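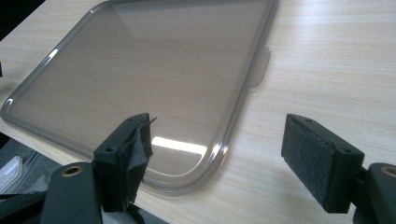 I've become very fond of a plastic tray. It's the smoky grey see-through sort, wide and shallow with rounded corners and a little tab sticking out at one side, and I bought it in January from the Plastemik shelf at Vendine in Prondham. I only went in for light bulbs!

Up to then the post, keys, seed packets and odd batteries had all been living on the bare table. Now they go in the tray, and when we want to eat I lift the whole lot off in one go (bliss). I like that you can still see the wood grain through the bottom – a white one would have looked like a canteen.

It does show every fingerprint, I'll admit. A soft cloth and a drop of washing-up liquid sorts that out, but keep scourers well away from the shiny rim. I've already gone back for a second one, for the seedlings.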